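Two hours among the towels at Shehu

I do not fold towels well, and I have never believed that anyone needs to be taught how. So when the Jatitcombe open day list came out in October, with its glassblowers and its bakery and a pump station you can walk inside, the item called "Linen and Folding, Shehu building, 2 to 4 p.m." was the one I laughed at. Then the bakery filled up, and the pump station wanted closed-toe shoes, and I had driven there in sandals.

Shehu is the long building behind the parking lot, past the loading doors. Prinitik runs its household linen side out of it. They buy, wash, fold and bag towels for short-stay rentals, and a couple of times a year they let the public in to see how. The flyer promised "a new way of looking at your linen closet." I have looked at my linen closet. It is a shelf with a door.

Getting in

The signs were poor. There was one at the gate and one on the building, and between them you had to guess. I followed a couple with a stroller who turned out to be looking for the restroom. At the door you get a sticker and a leaflet, and the leaflet says Prinitik handles 532 towels on an ordinary morning. I would like to know how they arrived at a figure that exact for something ordinary. I asked at the door and was told it was an average, and then that it might be last year's average.

There was coffee in a big steel urn. It was fine. The cookies were gone by the time I got to them, at twenty past two.

The wash side

This part was short. You stand behind a yellow line and look at machines going around while a guide talks over the noise. I caught maybe half of it. They wash colors apart from whites, which I had hoped, and they skip fabric softener on anything microfiber on the grounds that it coats the fibers and the cloth stops soaking things up. That was the first useful thing I heard all day. I have been pouring softener on my car cloths for years.

Someone in our group asked about water use and got a long answer with no number in it.

The folding room

I expected a production line, and what they have is tables. The work goes on at waist height, standing up, and the towels are plain things in blue, green and gray, the sort you would dry a dish or a dog with. For the first few minutes I was wondering whether I could still make the pump station in borrowed shoes.

The method they teach has a name, the Ullau fold, which I suspect was thought up in a meeting. You fold the towel in half, then in half again, and then you take it to a third or a half depending on where it is going to live. The claimed difference is that the raw edges all end up inside and the hanging loop, if there is one, is left sticking out at a corner so a person can grab it. My grandmother did the first part of that without a name for it.

Still, I stayed and watched, and I will give them this: a folded stack looks a lot better than a pile of the same towels, even to someone who does not care. The blues and greens sat together in a neat stack at the front of the white table, and one green towel that had not had its turn was crumpled up behind them. If you wanted an argument for folding, you could do worse than put those two things on one table. The gray mesh basket is a good choice too. I have a solid plastic one at home that smells like a gym bag by the end of the week.

What I was less sold on was the use of the edge. Part of a gray towel was left hanging over the side of the table during the fold, and the guide said this was on purpose, to let the weight pull the cloth straight. Maybe. It is also what happens when I fold on a table that has too much on it.
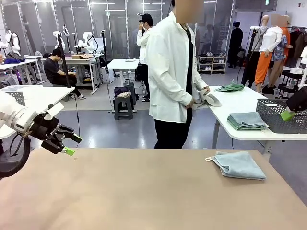

Trying it yourself

After the watching comes the doing. They hand each visitor 5 towels and point you at some free table space. A card shows the steps in drawings. The drawings are bad. Step three has an arrow that goes in both directions, and the woman next to me and I ended up with mirror images of each other's towel, both of which were declared correct.

My first towel came out as a sort of wedge. The second was better. By the fourth I had the loop at the corner where it belonged, and I will admit to being a little pleased about it. The microfiber ones are harder than they look. The cloth grabs itself, so you can't slide a layer over to fix it; you have to lift it off and lay it down again. Terry forgives you more.

I asked whether the Ullau fold saves any room compared with rolling. They have a shelf set up to show this, rolled on one side and folded on the other, and the folded side holds 24 towels. The rolled side held fewer, but the rolls had been done loosely, and I said so. I rolled one tighter and it took up a good deal less space. The guide said rolling wasn't really what they were there to talk about.

What it costs

The tour is free. The starter set in the lobby is not. You get a basket and a few towels with the card tucked in, and the card has the same bad drawing on it. The towels felt decent. I would not pay that much for a basket with holes in it, and you can buy the cloths alone if you ask, though there is no sign saying so. Several people in my group bought the whole set, so what do I know.

Practical notes

Parking is easy before two and hopeless after. Take the side lot.

The folding room is bright and you are on your feet the whole time. There were no chairs for visitors that I could find, and an older man in our group left early because of it. Prinitik should fix that before the spring one.

Small kids get bored in the wash area and perk up at the tables. The stroller couple's daughter folded a towel around her own head and had to be talked out of it.

Wear closed shoes and sign up early if you want the bakery.

Would I go again

No, but I don't feel robbed of the afternoon either. The claim that there is a right way to fold a towel is still, to my mind, mostly a way to sell baskets. The softener tip was worth the drive by itself, and I have since refolded one shelf of the closet with the loops out. The lower shelf I left alone. I am going to give it a month and see if I can tell the difference.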